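Re-dressing the Wrist Cables on a Two-Arm Bagging Cell

Posted Sep 24, 2021 by Santino Arancibia

The wrist cable on the left arm of the Brerko cell has now died twice, both times at the same bend, and both times while someone important was standing next to it. Replacing the cable is easy. Putting it back so it doesn't die a third time takes most of a morning, and the written procedure we inherited from Farías covers it with the words "reinstall in reverse order." I have written out the long version.

You'll want a set of metric hex keys, blue threadlocker, hook-and-loop straps, a paint marker, a torque driver that someone has checked this decade, and a phone for taking pictures of everything before you undo it. You will think you can remember which connector went where. Take the pictures.

Before you touch anything

Send both arms to the service pose, then power down from the controller and wait for the brakes to click. Do this in order. If you kill power at the wall first, the controller will spend its next startup sulking about it and you will be reading error text until lunch. Lock out the supply, put the tag on, and put the key in your own pocket, where Pascual Bustos can't find it and be helpful.

Clear the table. Anything left on it will be hit with a hex key.

Taking the old cable off

1. Mark every strap position on the arm with the paint marker. If the old routing was bad, mark it anyway, so you know where not to go.

2. Unplug the camera at the wrist before you unplug anything at the base. The connector is small and the latch is smaller. Press the latch, pull the shell, and leave the wires out of it.

3. Loosen the conduit clamp at the wrist and slide the conduit back. Don't take the clamp screws all the way out. They fall, they roll, and they are a size we only stock in theory.

4. Work down the links toward the base, opening straps as you go. Tie a pull string to the cable before it disappears into anything you can't see into.

5. Look at the old cable where it failed. If the jacket is polished, it was rubbing. If it is kinked, the loop was too tight. If it is cut, go and ask who last used side cutters on a strap. (It was me, in May. I have since switched to hook-and-loop.)

Putting the new one on

Start at the wrist and work down. If you start at the base, all the spare length ends up at the gripper, where it will get caught in the work.

Leave a free loop between the wrist and the forearm. With the arm unpowered and the brakes released by hand, one person supports the arm while a second turns the wrist slowly to each end of its travel. The loop should open and close without going flat or touching the gripper fingers. If it goes tight at either end, let out 13 millimeters and try again. Yes, 13. Rocío Cáceres worked it out as one groove-to-groove shift on our clamp, and I have stopped arguing with her about arithmetic.

Strap it at the marks on the links. Snug is plenty. A strap that dents the jacket is just a slower pair of side cutters.

Down at the rail, keep the left and right harnesses apart and label both ends. Femi Lawal once spent an afternoon teaching the right arm to respond to the left arm's camera, and it did remarkably well, considering.

The camera

If you moved the camera bracket, you have to recalibrate. If you only bumped it, you have to recalibrate. If you are sure you didn't bump it, run the check anyway:

1. Seat the bracket, one drop of threadlocker per screw, and torque to the figure on the card taped inside the Flular cabinet.

2. Power up, and let the camera warm for 5 minutes.

3. Run the reach check at slow speed with the table clear. The wrist should stop over each corner of the marked square. A small offset, the same at all four corners, is usually the bracket. An offset that changes from corner to corner is usually the calibration, or Pascual.

4. Save the new calibration under a new name. Overwriting the old one feels tidy until you need it back.

Running it in

Set speed to 60 percent and run the wrist exercise for 2000 cycles with no produce in the cell. Check the strap marks after the first few minutes and again at the end. A strap that has crept past its mark wants moving, and a strap that has crept twice wants a different spot. Ulises Yáñez, who runs the line at Wullari, will ask whether the exercise is strictly necessary. Tell him yes and walk away at a normal pace. 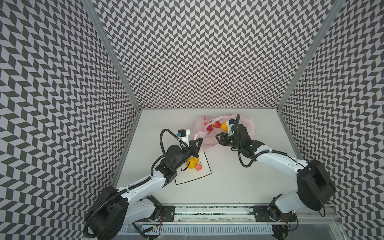
Bagging is the last test, and it goes at low speed with a hand near the stop button. Use a mix of shapes, because a cable that behaves over a table can still foul when a gripper has to go down into something. Watch the arcs of conduit by the wrists whenever one arm is in the mouth of the bag and the other is hovering over the square, with a pepper and a peach still waiting in it. Two arms that close together have plenty to snag on, and plastic handles spread out on the table make a fine trap for a low loop. If a loop brushes the bag or the other arm, stop, pull the slack back toward the forearm one strap at a time, and repeat the wrist turn by hand before going again. Once it has filled and released several bags without touching anything it shouldn't, put the speed back up, write the cable date on the base with the paint marker, and return the lockout key to its hook.

Contact | © 2021 Santino Arancibia | Back to top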